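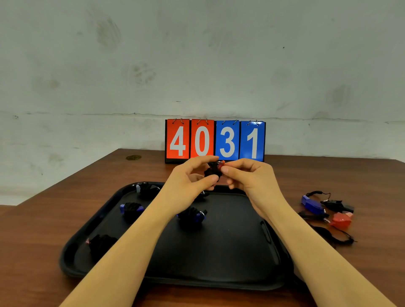

40 to 31, red on top. Scoreboard's staying up on the table for now.

Whistle night again. Every season I say I'll sort the sports tub before the gear goes back to the club and every season it's the night before, tea going cold, footy on in the other room.

So. The lanyards. Black cord, all of it, and it knots itself the second you shut the lid. Tipped the lot out beside the big black tray and worked from the pile into the tray, one at a time. Red ones, blue ones. Don't try to pull two apart at once, you just make a tighter knot and swear at it.

The split rings are the real pain. Tiny things. My thumbnails are wrecked. Natnael Kassa reckons you slide a butter knife in first to open the coil and he's probably right but I was already sitting down. Once the ring's sitting right on the end of the whistle the cord clip goes on easy, then wrap the cord round the body a few times so it cant wander off and find its mates.

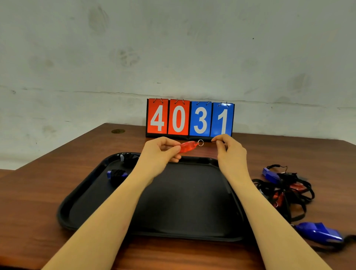
What's still to do

Wipe the flip cards, the zeros cop the most fingers. Rings on the top of those are fine, I checked.

Ring Tolera Alemneh about the spare cord, she bought a 50 metre roll from Brollarlow and we've used bugger all of it.

Find a proper tub. The Hako one has a split down the side and I've taped it twice. Skoststead had one with dividers but I left it to late and they'd sold out.

Bibs are still in the wash. Might get to them after brekkie, might not. Pick up from mine any time before nine, gate sticks so give it a shove.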